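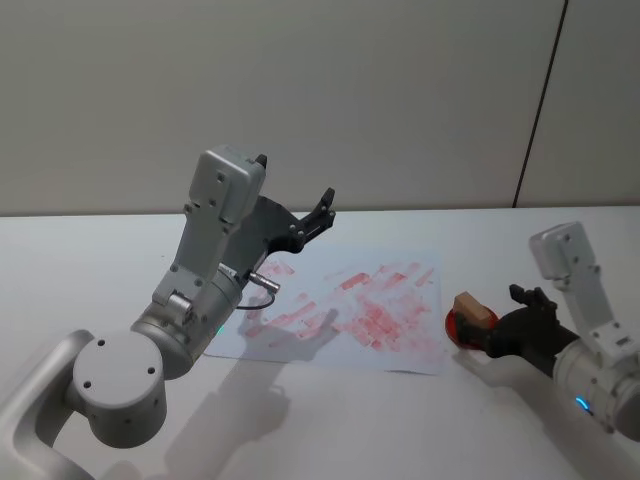 Figure 3. Robot arm with a black gripper above a white tabletop.

4.2 Gardens and repeat bookings

The most striking result concerns the outdoor space. Of the 200 holiday lets in our Gondia sample, those with an enclosed garden drew far more returning guests than those with only a balcony or a shared yard, and the gap held in every month we looked at, October included. We had expected the pool to carry most of this effect. It did matter, but a shaded place to eat outside mattered more, and this delighted us — it is a cheap thing for an owner to provide.

Guest comments from Claltow point the same way. Families wrote warmly and at length about long breakfasts under a vine or an awning, and several named the exact corner where they sat each evening. Pool comments were shorter and mostly dealt with water temperature. Trummer's earlier survey of 25 villas found a similar pattern, though it covered only the summer season.

Distance to the beach behaved oddly. Up to 13 minutes on foot it made almost no difference to repeat bookings; past 30 minutes they fell sharply, except where the let had its own parking. The Mertens listings, which are nearly all inland, fit this very nicely, and we return to them in Section 5 together with the question of late cancellations.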